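Chapter 4
Sorting, Reuse and the Household Waste Stream

Most household goods can be used again in one form or another, yet only a part of them ever reach a second user. This chapter examines how a town collects such goods, how they are sorted, and what becomes of them afterward. Students should already be familiar with the terms "recycling" and "reuse" from Chapter 2.
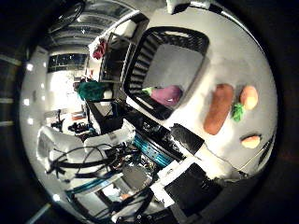 Recycling breaks an object down into raw material. Reuse keeps the object whole, and upcycling gives it a new purpose - a door becomes a table, or a coat becomes a bag. The three are often confused in public notices, and the confusion has a cost. Goods placed in the wrong bin are commonly crushed before anyone can inspect them. 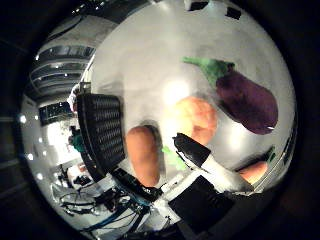 Walczak
Course Author, Materials and Waste

The main case study concerns the town of Woseck, where the Ernomum reuse center opened in May with 2 sorting lines. In its first season the center received 3000 items. Of these, 1000 were passed on without repair and 113 were sent to local workshops to be upcycled. The remainder went to recycling or to landfill - the records do not always separate the two, a problem discussed in Section 4.3.

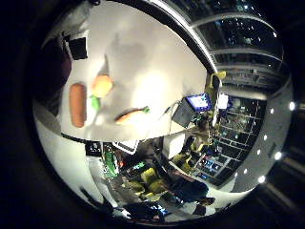

Sketia objects that figures of this kind favor small goods over heavy ones, and that a center should report weight as well as number. A single sofa, in this view, matters more to a landfill than a box of cups. Section 4.1 takes up the objection and sets out both methods of measurement, beginning with the simple count.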